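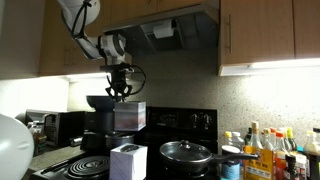 Unit 2: Safe Storage in a Small Kitchen

Course notes by Loredana Sanna, Plamholm Adult School

In the last unit we spoke about the shopping list. Now we speak about where the food goes when you come home. Many students keep oil, bread and spices near the stove, so they are close to the hand. The heat makes oil and spices lose their taste much faster.

Dry food

Flour, rice and pasta should stay in closed jars, away from steam. Write the month on the jar, for example "June". If you buy a big bag, fill one jar and keep the rest in a cool cupboard.

Paper things

Tissues, towels and paper bags must not touch the stove, also when it is off. Keep 50 cm of free space on each side if your kitchen permits it.

Cold food

Put raw meat on the lowest shelf of the refrigerator. Cooked food goes higher, with a cover.

Homework

Draw a plan of your kitchen and mark the stove, the sink and the refrigerator. Write on it where you keep your dry food. Then read page 147 in the Guerra book and answer the first 2 questions in your notebook.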